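Kapitel 4
Sitzen, Liegen, Wohnen: Polstermöbel und ihr Aufbau

Lernziele
Nach der Bearbeitung dieses Kapitels können Sie
den Schichtaufbau eines Polsters beschreiben,
Flach- und Hochpolster unterscheiden,
die Festigkeit von Schaumstoffen anhand von Kennwerten einordnen,
Kunden bei der Wahl des Bezugsstoffs beraten.

4.1 Einstieg

Ein Sofa gehört zu den größten Anschaffungen in einem Haushalt und wird täglich benutzt. Trotzdem wissen die meisten Käufer wenig darüber, was sich unter dem Bezug befindet. Im Beratungsgespräch geht es zunächst um Farbe, Maße und Preis. Erst wenn das Möbel nach einigen Jahren durchgesessen ist, kommt die Frage nach dem Innenleben auf - meist in Form einer Reklamation.

Der Möbelhandel Hutico hat die Reklamationen einer Saison ausgewertet, die im September endete. In 37 Fällen ging es um das Polster. Davon betrafen 16 die Sitzfläche und 20 den Bezugsstoff, ein Fall die Naht an der Armlehne. Das Gestell wurde in keinem dieser Fälle beanstandet. Die Auswertung begleitet uns durch das ganze Kapitel und wird in Abschnitt 4.5 noch einmal aufgegriffen. 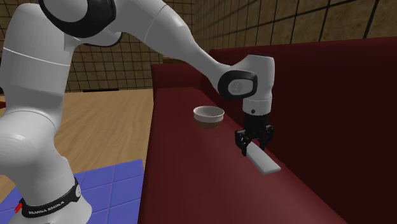
Abb. 4.1: Sofa mit dunkelrotem Bezug, Computergrafik

Ein Polster besteht in der Regel aus mehreren Schichten. Das Gestell trägt die Last und gibt die Form vor. Darauf liegt die Unterfederung, zum Beispiel aus Wellenfedern oder elastischen Gurten. Es folgt der eigentliche Polsterkern aus Schaumstoff oder Federkern. Eine Abdeckung aus Vlies oder Watte gleicht Unebenheiten aus und schützt den Bezug vor Abrieb von innen. Der Bezugsstoff bildet den Abschluss.

Beim Flachpolster ist die Polsterschicht dünn, der Sitz wirkt eher straff. Hochpolster haben einen mehrschichtigen Aufbau, häufig mit Federkern, und passen sich dem Körper stärker an. Welche Bauart geeignet ist, hängt von der Nutzung ab. Ein Sofa im Wartebereich einer Praxis wird anders belastet als ein Zweisitzer im Gästezimmer.

Bei Schaumstoffen ist die Rohdichte ein wichtiger Kennwert. Sie wird in Kilogramm je Kubikmeter angegeben; 1000 Liter Schaumstoff entsprechen einem Kubikmeter. Die Rohdichte darf nicht mit der Stauchhärte verwechselt werden. Ein Schaum kann schwer und zugleich weich sein.

Für die Übungen verwenden wir zwei Modelle: das Ecksofa Nurmi mit Federkern und den Zweisitzer Fundley mit reinem Schaumstoffkern. Die Datenblätter dazu finden Sie im Anhang.

Aufgaben zum Einstieg
1. Skizzieren Sie den Schichtaufbau eines Polsters und beschriften Sie alle Schichten.
2. Ordnen Sie die Modelle Nurmi und Fundley je einer Bauart zu. Begründen Sie Ihre Entscheidung.
3. Formulieren Sie drei Fragen, mit denen Sie im Verkaufsgespräch die spätere Nutzung des Sofas klären.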